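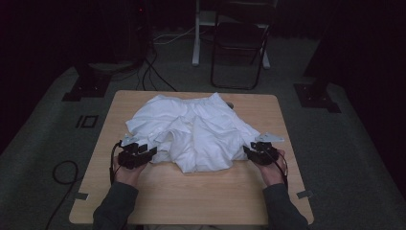
White garment, loosely bunched

How to keep white clothes from turning gray?

Posted by Ye-seo Hyun

I moved to Petthorpe in December and the water here is very hard. After 47 washes (I keep a small notebook) my white things look tired. I wash at 60 degrees with powder and I fill the drum almost full. Should I buy bleach, or is there something more gentle? I also have pieces with gathers, and I am afraid to damage them.
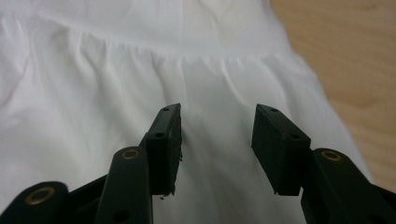 Gathered seam on a white piece

stondura_mum

Too full drum, I think. Clothes need room to move. Fill it two thirds and use the powder dose for hard water, it is written on the box. I would not use chlorine bleach on gathers, the thread can become yellow. Oxygen bleach is okay – soak one night in a bucket, then wash as usual. For the gathers, dry on a hanger and press only the flat part.

Abubakari

Vinegar. Works for me

Harnex76

Please do not mix vinegar with chlorine bleach, the gas is dangerous. Also clean the filter of your machine. Mine was full of gray dirt and I blamed the water for 500 days – after cleaning, the towels were better, but the old shirts stayed gray.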